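Drawing and Seeing, Unit 4: Light, Dark and Gray
Notes by Sakda Noiphan

Bring your gray scale from last time, the one with the nine steps. We'll be using it all through this unit, and if yours came out muddy in the middle (most do!) make another before you start the exercises.

Local value and lit value

Every surface has a value of its own, called its local value. A lump of coal is dark, an eggshell is light. Then light lands on it and everything gets more interesting. The side of the egg that faces away from the window can be darker than a gray wall in full sun, and your brain will go on insisting that the egg is white. Painters have been wrestling with this for centuries and I still get a kick out of it every time I set up a still life.

Try it with a strip of gray paper. Hold it in the light, then tip it slowly away from the lamp. Same paper, and you can run through four or five steps of your scale just by turning your wrist.

Matte and shiny

A matte surface scatters light in all directions, so its value changes gently as it turns. A shiny one sends most of its light off one way, and you get a small hard highlight with darks right beside it. Satin cloth, a glazed cup and a wet stone are all wonderful practice for this.

Beginners tend to draw black things as one flat black shape. Look longer. Even dull black has planes in it, and you can usually find three separate darks if you squint. Save your very darkest pencil for the last few minutes.

Neighbors

A light gray beside black looks lighter than the same gray beside white. This is simultaneous contrast, and it is the reason we never judge a value alone. Cut a small hole in a card and look at one patch at a time through it, then compare.

Exercises

1. Draw one pale object on a black cloth, then again on white. Use the same pencil for both.
2. Draw something black using no outlines at all, 60 minutes, one lamp.
3. Read the Prakano handout, page 21, and mark any passage you disagree with.
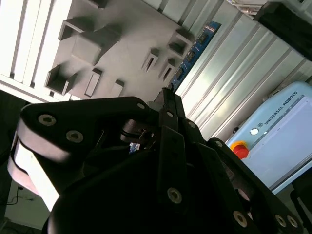 Fig. 1. A pale gray rubber pad in bright light, nearly white against matte black.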